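Tuesday, late

Too wound up to sleep, so I'm writing this at the end of the bed with the laptop on my knees and tomato sauce on my sleeve. The arm is running in the kitchen! Properly running, off its own supply, with the new wrist firmware, after three weekends of it lying on its side in the Masiter like a patient waiting for a doctor.

I should put down what happened in order or I'll lose it. Driss came by after work with the crimping tool from the shared shop and a bag of ferrules, and we redid every connector on the power side before we even switched it on. I had been so sure the trouble was in the code. I'd rewritten the homing routine twice and had a long, sulky evening with the shoulder limits, and all along one of my own crimps was letting go whenever the elbow folded past a certain point. Driss found it by wiggling. That was his whole method, he just went along the harness wiggling things with one finger and watching the voltage, and at the fourth connector the reading dropped and he looked at me over his glasses and said nothing at all. I deserved that.

The Masiter is what we call the shared workshop, after the old sign over the door, and I love the place, but I'm glad I moved the build home for this part. Over there I was fitting my work in between somebody's table saw and somebody else's canoe. In the kitchen I can leave it set up overnight and come back to it with coffee. And it's meant to work in a kitchen! That was the idea from the start, back when it was a sketch on the back of a parking receipt from our trip to Bragança. I wanted an arm that could reach over a counter and put a plate down without a bang.
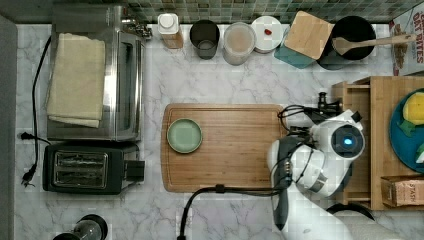

I've named tonight's motion program Surico, partly because it was the first thing that came into my head and partly because I was sick of files called "test_final_b". Surico does one thing. It comes in over the work area, lines up above a target, goes down slowly, closes, lifts, moves sideways, and sets the target down again. For the target I've gone with the little pale green plate, the one with the slightly raised rim, sitting on the left part of the big bamboo board. The rim matters a lot more than I would have guessed in April. A flat plate gives the fingers nothing to get under or hang on to, and all my early tries in the shop were with a flat saucer that just skated. With a rim the fingers have something to find. The board is a good base too, with a nice plain color for the camera to pick the green out from, and I don't have to fuss about scratching the marble. What I do have to fuss about is the cabling, which wraps around the joints and still wants to loop down low on my side. I want it tidier before I let the speed up.

First pass, it came down short and pinched air. Second pass, same, only a bit more to the left. Then I remembered I'd measured the gripper length in the shop with the old fingertips on, and these ones are longer. I changed one number and ran it again and it went down, closed on the rim, and lifted. I yelled. Siham came in from the other room thinking I'd hurt myself, and I made her stand there while I ran it again, and of course it dropped the plate (from low down, no harm done, these plates are tougher than they look). The one after that was clean. She clapped, bless her, and then asked when she could have her counter back.

That's fair. We have talked about it and the deal is that breakfast things stay reachable and I clear off completely if her parents visit. I think I'm mostly keeping to it. The toaster is usable, the cereal is usable, and I've promised the arm never gets to run while anyone is cooking. I've also put the stop button on a long lead so it can be reached from the doorway, which was her idea and a better one than mine. Mine was to have it right by the base, where you'd have to lean in past the moving part to hit it. I don't know what I was thinking.

After Driss went home I did a longer run. I let it pick up and set down, pick up and set down, with me on a stool holding the stop. I got 32 cycles before I called it. There were 3 drops, every one of them on the same side, so I suspect the wrist is sitting a hair off level and one finger is arriving before the other. I'd love to see 101 cycles without a drop (a hundred sounds like showing off and the extra one is for luck). Driss says if I ever reach 1000 he will buy dinner at the fish place, and he shook on it, so that's written down here as evidence.

Something I want to remember from the long run is how different the arm sounds when it's happy. With the bad crimp there was a little catch at the elbow each time, a sort of hiccup, and I had gotten so used to it that I'd stopped hearing it. Now it's one even hum going down and a slightly higher one coming up. Around the tenth cycle I caught myself humming along.

The Cladden board is doing fine, by the way. That's the controller I built from the kit with the lifted pad and the ugly jumper wire, and I've been expecting it to let me down since the day I soldered it. I kept touching the heat sink tonight, and it was warm and nothing worse. I'm going to leave the jumper as it is. It has earned its place.

Things for tomorrow, if I get home at a decent hour. Level the wrist with the small square, and check it again with the gripper shut. Make proper clips for the cables, the snap-on kind, and put a bit more slack at the wrist and less at the bottom. Ask Driss if I can hang on to the crimping tool until the weekend. Save a copy of Surico somewhere that isn't this laptop, please, future me, do it before breakfast.

And I'd like to try something taller than a plate. A mug, maybe, an empty one. Siham says not the blue one.

It's past midnight now and I can hear the fridge, and I keep wanting to get up and run it just one more time. I won't. The supply is off at the wall and I've got an early start.

Contact | © All entries by the author | Back to top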